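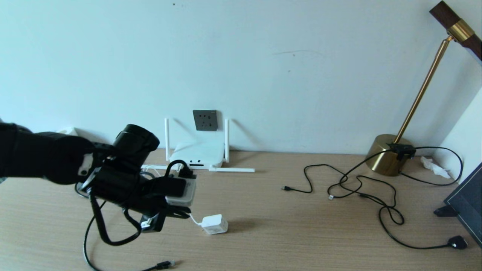

Steckdosenleiste im Griff, Kabelsalat noch vor sich: unser Übungsschreibtisch in Masitz.

Ihr Lieben, diesmal wird es bei mir etwas länger, denn ich habe mich endlich selbst ans Steuer gesetzt! Viele von euch haben nach dem letzten Rundbrief gefragt, wie das denn geht, einem Roboter das Aufräumen beizubringen. Also: Man räumt auf. Immer wieder. Nur eben mit seinen Armen statt mit den eigenen.

Ich sitze dabei an den Führungsarmen, die Jana Diekmann im Juli bei uns aufgebaut hat, und alles, was ich mit den Handgelenken mache, macht der schwarze Arm am Schreibtisch mit. Klingt kinderleicht. Beim ersten Mal habe ich nach einer Viertelstunde das Ladegerät vom Tisch geschubst und mich bei der Maschine entschuldigt (Jana hat es gehört, sie erzählt es seitdem jedem).

Die Aufgabe heißt bei uns schlicht »Kabel«. Steckdosenleiste anheben, Kabel darunter hervorholen, Leiste wieder hinlegen, dann die losen Enden zur Seite. Ein Durchgang zählt, wenn alles liegen bleibt und der Router noch steht — seine beiden Antennen sind hoch und man bleibt mit dem Ellbogen des Arms schneller daran hängen, als man gucken kann. Für den ersten Trainingslauf wollen wir 1460 Durchgänge, 700 haben wir im Kasten. Ich habe an meinem ersten Nachmittag 17 geschafft und war danach so müde wie nach einem Umzug.

Das Schwierige sind die Kabel. Eine Tasse bleibt eine Tasse, aber so ein schwarzes Kabel liegt jedes Mal anders, rollt sich zurück oder nimmt einfach den Nachbarn mit. Ich wollte anfangs immer besonders elegant sein, mit einem Schwung unter die Schlaufe und hoch. Ayten Bozkurt hat mir das ausgeredet: lieber langsam, lieber ein zweites Mal zufassen, und vor allem nicht mitten in der Bewegung überlegen. Wenn ich zögere, lernt der Roboter nämlich das Zögern gleich mit. Zwei meiner Durchgänge hat sie deswegen gestrichen, völlig zu Recht, ein bisschen beleidigt war ich trotzdem.

Wer es selbst versuchen möchte: Wir suchen noch fünf Leute für die nächste Runde, Vorkenntnisse braucht ihr keine. Linkshänder bitte unbedingt melden, bisher steuern bei uns fast nur Rechtshänder! Eine Schicht dauert zwei Stunden mit Pause, Kaffee gibt es reichlich. Elibariki Kombo macht die Einteilung, ein Zettel in sein Fach genügt oder ihr sprecht ihn in der Küche an.

Im nächsten Rundbrief schreibe ich dann, was beim ersten Lauf ohne Hand am Steuer herausgekommen ist.

Eure Esther Shemweta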